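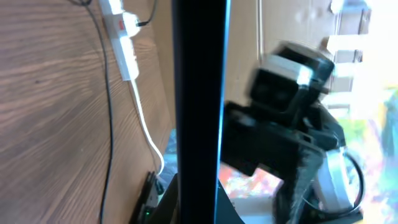
I've wanted a plain book of house rules for small robot arms for ages, so when Hashini Jayasinghe told me Tradeck had put one out I ordered it the same afternoon. It's called the Skunholm Bench Rules, it's spiral bound (thank you!), it costs 25 dollars, and it comes with a set of sticky labels and a wall card you can write on.

First impression: it's readable! I've slogged through official safety paperwork before and I usually give up somewhere in the definitions. Skunholm has six short chapters, and each one starts with the rules on a single page, big type, lots of white space. You could hand it to someone on their first morning and they'd get through it before their coffee got cold.

The power chapter is the best thing in it. Every arm gets a switch you can reach while standing outside its reach, and you have to try it with your own hand before you start, every session. I always figured a power strip with a nice red rocker on it was good enough, and maybe it is, but I'd never once asked myself whether I could get to it with the arm halfway through a move. The book says to turn the strip so the switch end faces the person. Such a small thing, and I do it now without thinking.

Cables get a whole chapter too, and here I started arguing with the page. Skunholm wants every cable fixed at two points before it gets anywhere near the arm. Fine for a cable that stays put. For anything that travels with the wrist you need slack, and a loop that looks silly and oversized when the arm is parked can be just right at full stretch. There's one sentence on that, and it needed a drawing.
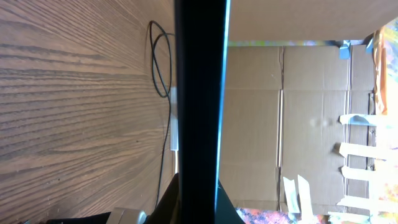

Muvico Bench Notes, Issue 6, page 25

The chapter on temporary setups is the one I'd photocopy for everybody. Cardboard with blue painter's tape on the top edge and white strips down the side is how half of us work, and the book doesn't scold you for it. It asks you to press every strip flat, write the date on the panel, and look it over again after a break. Torn or crumpled ends get replaced. I grumbled about the date part and then went and did it anyway.

The labels are a letdown. The glue is weak, and the print smears if you so much as look at it with a damp thumb. Rizwan Ranasinghe swears by the older set from Villanueva, and having tried both I'm with him.

One more gripe: no index. If you want to find the bit on who's allowed to restart an arm after a stop, it's near the end of chapter two, under "Handover," where I would never have looked.

Would I buy it again? Yep. I'd skip the labels if they sold it without them, and I hear a new printing is due in September, so maybe hold off until then if you can stand to wait.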